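Notes from the Sisodia open day, Illport, May 3, 2019

Typed up on the train home, mostly from the back of the programme, so excuse the state of it. Torquil wanted something for the newsletter by tonight. Torquil, fix what you like.

## Getting there

The 7.40 from Stirkasel, then the bus from outside the station. Four of us: me, Archie MacAulay, Analyn Lumbao, Ewan MacKinnon. Ewan nearly missed it. Bus drops you on the wrong side of the dual carriageway and there's no crossing until the garden centre, so allow a good quarter of an hour on foot. Anyone driving: car park full by half nine, they were sending people round to the rugby club.

Sign-in was slow. One laptop, one label printer, long queue out of the door. They'd capped it at 128 visitors and I think every one of them turned up at the same time. Closed shoes wanted, which was on the email, but a woman ahead of us in sandals got turned back to the viewing gallery and wasn't pleased. Badge, a paper programme, a pencil. Coffee in the foyer decent. No lids.

Groups of 14, colour coded. We were green. Archie somehow got a yellow badge and swapped with a student.

## Welcome talk

Talha Usmani did this, he runs the demonstration side. Twenty minutes, no slides, stood on a pallet. Good speaker. Main points as I got them down:

- Sisodia started in the building next door doing conveyor repairs. Moved in here when the printworks closed.
- Still does the repairs. He said this twice, I think people assume it's all robots now.
- The arms work is small. Three benches and a back room.
- They don't sell a finished arm and don't plan to this year. What they sell is the setting up: fitting somebody else's arm to somebody's actual job.

Archie asked about price straight off, before the man had got down from the pallet. Answer was "depends on the job", to which Archie wrote something in his book and underlined it.

## The conveyor hall

First stop for green group. Loud. Ear plugs in a tub by the door, take two pairs, they're the foam sort and I dropped one immediately.

A long loop of belt with parcels going round, a camera arch over it, and pushers that knock each parcel down the right chute. Today it was all empty boxes with coloured stickers. They let a couple of kids put boxes on upside down to see if the arch would still read them. It missed one, the box went round again and was caught second time. The lad on the controls said that's what the loop is for, a missed one just comes back.

Part I liked best was the bench at the end where they strip the rollers. An older fitter had one in bits and was showing how you can tell a bad bearing by spinning it next to your ear. Passed it round. Ewan could hear it, I couldn't. Could have stayed there all morning but green was being moved on.

Belt speed, jam rates etc all on a sheet, I've got a spare copy if wanted.

## Pallet cell

Big yellow arm behind a fence, stacking sacks of sand. Not much to say, most of us have seen one. Light curtain demonstration: the guide pushed a broom handle through and the whole thing stopped dead. Did it three times by request.

They run a counter on the wall for sacks since the last fault. It was on 954 when we came in. Analyn asked what the last fault was and the guide said a burst sack, sand in everything, two days to clean out. Much nicer answer than you usually get.

Questions here were good actually. One chap from a feed merchant's wanted to know about floppy sacks, half-filled ones. Guide said they're a pain, the grip is fine but the stack slumps, and they'd put a shaker plate before the pick to level them off. He drew it for him on the back of a programme. I've copied the drawing badly.

## Lunch

Sandwiches, crisps, a tray of something with chickpeas that went first. Outside tables. Wind got up and took half the programmes across the yard. Met two people from Skukska who have had Sisodia in to do their packing line, and they were fairly frank. Happy with the result. Less happy with how long the quote took. They'd been told three weeks and it was nearer seven. Also said get the training day written in at the start or it gets forgotten.

I'd put that at the top if we ever get as far as asking for a quote.

Archie had three of the chickpea things.

## The two-arm bench

Afternoon, back room. What most of our lot came for. They only took half a group in at a time as it's narrow, and you queue down a corridor next to the boiler. Hot. Waited twenty five minutes.

Room kept dim with the lights over the table. Talha again, plus a younger engineer on the keyboard whose name I didn't catch, sorry. Two small arms working over one table, and a scatter of play things for them to pick up and move about. He said he'd sooner have toys than test blocks. Blocks are all flat sides and you fool yourself into thinking it works. Toys are round, shiny, daft shapes, different every time you put them down.

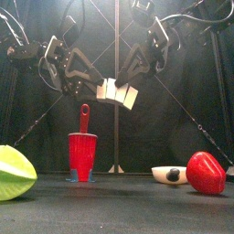 *Two-arm bench, back room: both grippers over the gap between the red cup and the white bowl.*

The arms are light. Talha unplugged a spare and handed it round, and you can hold it in one hand. Joints a bit stiff, with a gritty feel to them when you turn them by hand, and he said the gears are the first thing they'd spend money on. Analyn got him onto the fingertips, which are her thing. He said they get through more of those than any other part, and swapping a set takes a couple of minutes with a small hex key. He keeps the key on a string round his neck.

Things asked, in no order:

Can both arms hold the same thing? Yes, they do it for passing from one side to the other, but slowly. Harder than it looks. If the two don't agree on where the thing is, one pulls it out of the other.

How does it learn the job? Someone works it by hand first, over and over. For a new task they aim for 100 goes before they bother testing. The engineer does most of these and says the trick is not to get too good at it, you want a few clumsy ones in there so the arms know how to get out of trouble. Liked that.

What happens if you move something half way through? Depends. Small shift, it copes. Big shift, it goes to where the thing was and closes on nothing, then has another look. Ewan asked if it ever gives up. There's a time limit.

Shiny things? Talha pulled a face. Reflections put the cameras off, he said, glossy stuff worst of all. They've tried dulling spray and don't like it, seems like cheating.

Can it do wet? Not these ones.

What's it for? This from a man at the back, bit sharp. Talha took it well. Said in this shape it's not for anything, it's how they find out what to quote for. If a customer sends a box of their own parts, they'll put them on the table for a week and tell them honestly if it's worth going further. No charge for parts that fit in a shoebox. Analyn and I both wrote that down.

Would have liked longer. Next lot were being let in before we'd got our bags.

## Bits and peices

Did the rest at a trot as the bus was at ten past four.

Workshop for schools in the canteen, cardboard grippers with string tendons. Packed, very cheerful, best noise in the building. They've got a sheet with the cutting pattern and said we can copy it. I have two. Would do nicely for the August family day, only needs cereal boxes, string, straws, tape.

Noticeboard with jobs. Two fitters and an apprentice wanted. Closing date end of the month, Ewan photographed it for his nephew.

Tool crib open for a look. Shadow boards on every wall, all the outlines painted. Archie very taken, has since been on about doing ours. I said he was welcome to.

Gents had no paper towels. Mentioning it as it was on the feedback form as well.

## Was it worth it

Yes for me. For the packing bench question we went with, half an answer. The yellow arm is far too big for us and the two-arm set up isn't a thing you can buy. But the shoebox offer is worth taking up and costs us postage. I'd send:

- the small brass elbows
- a handful of the moulded caps, all three sizes
- one of the bagged screw sets, as that's the one that really slows us down

Analyn thinks leave the bagged sets out, first time, as they slide about inside the bag and will only muddy things. Archie thinks send nothing but the bagged sets. So that's for Tuesday's meeting.

Talha said mark it for his attention and put a note in saying what a good pick looks like, ie which way up it has to land. Apparently most people forget and then they have to ring.

They do it again in the autumn, date not fixed. Sign up for the list at the desk, I put the club address down, so Torquil you'll get the emails. If going: early bus, thin jumper for the corridor, do the back room first while the queue's short. We did it last and it was a mistake.

Fares are in the envelope with Ewan's. He owes me for the bus both ways.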